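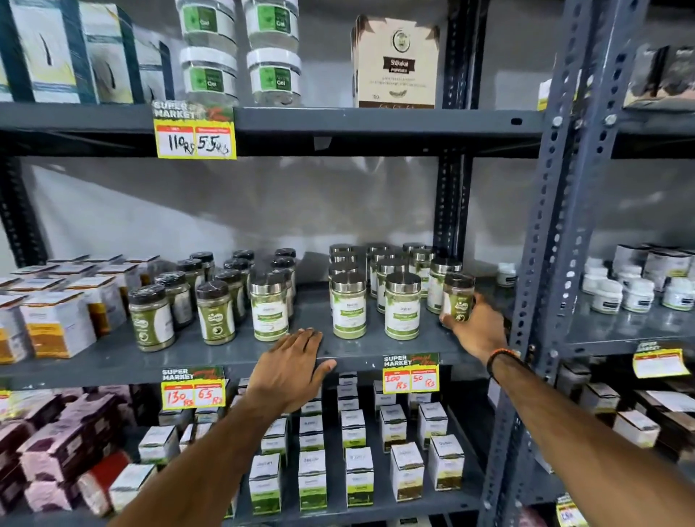 Herbal aisle: what's on the shelves

The herbal and health section at Narkora has its October prices up. Tags show the MRP with the wholesale price next to it, written in marker. Gel tubs are on the top shelf at 110 Rs, down to 55 Rs. Shilajit powder is up there too, in the cream box to the right of the gel.

Turmeric boxes and the jars of Moringa Green are on the middle shelf - the moringa is at the right-hand end. Please put jars back with the label facing out.

The section now carries 106 items. Members who spend 222 Rs or more on herbal products this month get 3 extra points on their card.

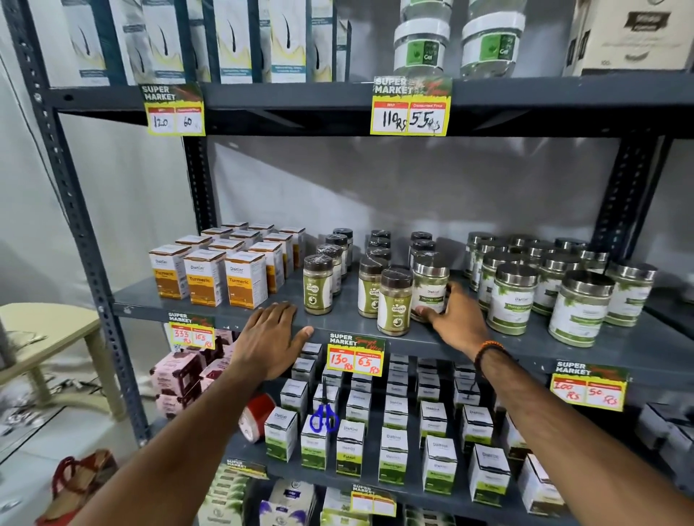 Orders and returns

Bulk orders go through Flollex and take 28 days. Unopened jars can be returned to the front counter with the receipt until 8 in the evening.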